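Ristić adds two-tone dome to the Ballow range

Orders open 31st October, deliveries from March 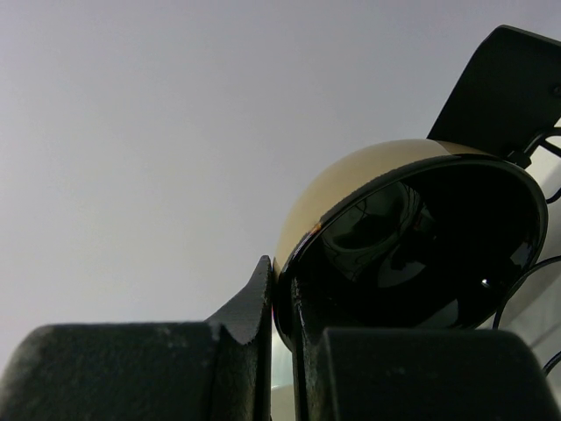
Ristić has added a two-tone finish to Ballow, its line of hollow half-round domes for makers of lamps, display stands and small household fittings. The domes have been sold until now in one color, inside and out. In the new version the two faces are treated separately: a glossy shell in gold or brass color on the outside, curving down to a thin black rim, and a deep gloss black on the inside. The black is shiny enough to pick up curved reflections of whatever is near it, and a single light source shows in it as a small white point. Buyers who plan to mount the dome with the open side in view should take that into account when they choose where the light goes.

The finish will be listed as Ballow Two-Tone. It joins the existing single-color domes and does not replace any of them. Dimensions, wall thickness and rim profile are the same as for the current parts, and fixtures cut for the older domes can be used without changes.

Finishing is done at the company's shop in Prarkeck, where a second spray booth was put in over the summer. According to the product notice, the inside face is coated first and cured. It is then masked up to the rim, and the outside is coated in a separate pass. The black is carried over the lip on purpose, so that the line between the two colors falls on the outer side of the rim and can be trimmed clean. Earlier trial parts had the line on the lip itself, where small differences in masking were easy to see.

Curing adds time. A single-color dome leaves the shop in 2 working days. The two-tone version takes 5, most of it spent on the rack between the first coat and the second. Ristić says the gap cannot be shortened at present without a risk of tape marks in the black.

The first run is 900 pieces. Part of it is already set aside for Roletti, the lighting firm, which asked for a dark interior last year and tested the trial parts on a wall fitting. The rest will be sold through the usual trade counter in the order that requests come in. A further run is planned, but the notice gives no quantity for it.

Domes are packed singly in soft paper sleeves and then in cartons of 14, open side down. The cartons have been changed for this finish. The old divider touched the rim on two sides, and on gloss black that contact left a dull line after a long truck ride. The new divider holds the dome by the outer curve, a little below the crown. Cartons may be stacked, but mixed cartons of single-color and two-tone parts will not be made up, as the two use different inserts.

Care instructions are printed on the sleeve. Both faces can be wiped with a soft damp cloth and mild dish soap. Glass cleaner with ammonia should be kept off the gold face, and scouring pads will scratch either one. Fingerprints show on the black more than on the gold – cotton gloves are suggested for assembly. Labels and tape should not be put on the inside, even for a short time.

Makers who drill their own parts are asked to work from the outside inward, with backing tape on the outer face only and a wood plug held against the inside without glue. Ristić will drill a center hole at the shop on request. The hole is made before coating, so the request has to be on the order form; finished stock cannot be sent back for drilling. Slots and off-center holes are not offered in this finish.

Color matching between runs is checked against a sealed sample kept at Prarkeck. Small shifts in the gold are possible from one run to the next, and customers who need domes to hang or stand side by side are advised to order them together. The run number is marked on the carton and on each sleeve, but not on the part.

Sample pieces can be requested now, one per account. They come from the trial batch and have the final colors, although a few were made with the earlier rim line and are stamped as such on the sleeve. Samples are not returnable and should not be used to set masking or trim positions.

The single-color Ballow domes remain available on the normal lead time. A matte version of the two-tone finish was tried as well and has been put off, with no date given. Price lists for the new finish go out to account holders with the next monthly statement.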